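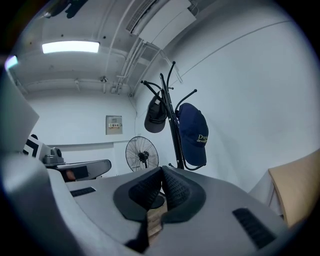
Workshop tips: software for hand-held gripper recordings

I distrust any package that promises a trained policy by teatime. Nulden does, on its front page, and so did Clakport before it. A few habits have saved me more time than either.

Check the pose track before you look at anything else. Plot it against the video. If the path jumps while the hand is still, bin the take. Smoothing hides the jump and leaves the error in.

Plain white walls are poor food for visual tracking. Keep a few things with hard edges in view, and don't shift them halfway through a set. A coat rack will do – so will a fan, switched off.

Put a date on your calibration file. Ours was from August, and 38 takes went through it before Antonina Fedoruk spotted that the left and right cubes had swapped numbers.

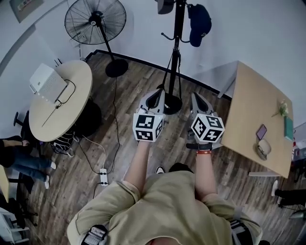

Log marker dropouts for each hand on its own. An average over both looks lovely and tells you very little. I throw out any take with a gap of more than 300 milliseconds, which Ashour's manual calls fussy.

Don't let the auto-segmenter choose where a grasp begins. Of 2,409 clips it cut for us at Zestovthorpe, 110 started after the fingers had closed. The sales page says "hands-free labelling". Well, maybe.

Keep the raw files. Planners get rewritten every few months and the new one always wants a column you deleted.

Last updated April 19, 2021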